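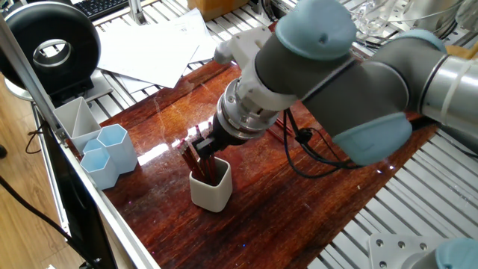
Ticket 342: Pencil sorting cell - drops short of the cup, sometimes closes on the wrong pencil

Status: Open, waiting on parts
Workshop: Tornstead shared workshop, back bench
Opened: Saturday, June 25, 2022
Software: Gamorton sequencer, home build
Priority: Normal

Problem as reported

The arm picks pencils up off the wooden tabletop and puts them in a cup. With the cup empty it works nearly every time. Once there are a few pencils in, the next one tends to catch on the others, and if the release is late the fingers close again inside the cup and take hold of whatever is there. On the last run it lifted half the cup's contents and I hit stop.

Expected: pencil goes in, fingers open, arm goes straight up.
Got: fingers open, arm hesitates, fingers close, arm goes up with a handful.

Things already tried before opening the ticket

Restarted the controller. No change.
Swapped the gripper cable for the spare. No change, swapped it back.
Dropped the travel speed by half. The catching got a bit better and the closing again stayed the same.
Re-taught the cup position from scratch. No change.

Entry 1

Went through the Gamorton log line by line. The extra close command is in there, so the gripper is doing what it is told. It comes 600 ms after the open. That matches the retry timer in the pick routine. The pick routine should not be running at that point at all, but the place routine calls it as a sub-step (my doing, back in October, when I was trying to save on repeated code) and the timer is never cleared.

Changed the place routine so it clears the timer on entry. Ran it with an empty cup and then with pencils already in.
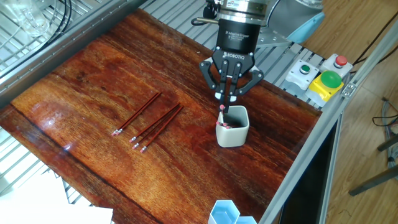 Placing into the white square cup, eraser end down.

Result: no second close on any run after the change. I'm calling that half fixed. I would still like to know why the hesitation is there, since the arm still pauses after opening, it just doesn't do anything during the pause now.

Catching on the other pencils is still happening. The ones already in the cup all lean to one side and the arm always aims for the same point. If they lean the other way the new pencil lands on top of them.

Entry 2

Added an offset to the place point so that it moves over after every 3 pencils. It is crude but it helped. Also raised the release height so the fingers stay above the rim.

Side effect: raised release means the pencil falls further, and a light one can bounce. I put a scrap of foam in the bottom of one cup to see. Fewer bounces, but the pencils sit higher and the next one has less room. Took the foam out again.

Asked on the Skarnthorpe builders' list whether anyone had a decent way to do this without a camera on the wrist. Got 2 replies. One said to use a wider cup. The other said to tip the cup a few degrees so that everything leans the same way every time, and aim for the high side. I like the second one better and will print a wedge for it.

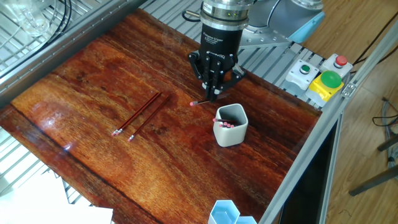
Pick orientation is the other half of this and I had been ignoring it. The sequencer assumes a pencil will swing to vertical during the lift, and for a long one gripped off centre that is mostly true. A short one doesn't have the weight for it. With the short pencil the fingers are down near the wood and it is sitting close to flat between them, eraser out to the left, and from there the wrist has to do all the turning. Gamorton has no step for that. The two long ones side by side on the table are the easy case, and they are all I ever tested with before.

Entry 3

Wrote a separate step for short pencils: grip, lift, rotate wrist, then go to the cup. It needs the length entered by hand at the moment. Tested at low speed only. The first go rotated the wrong way because I had the sign flipped - fixed.

Varnish glare is going to be a nuisance if I ever do put a camera on. The tabletop is nice to look at and terrible for that. Might lay a dull mat over it.

Still to do

Print the wedge for the cup.
Order new fingertip pads from Kusuma, the current ones are going shiny.
Find the source of the pause after release.
Run the short pencil step at normal speed.
Retest with the hexagonal cup as well as the square one. The place points are saved separately and I have only updated the square.

Leaving the ticket open until the pads arrive.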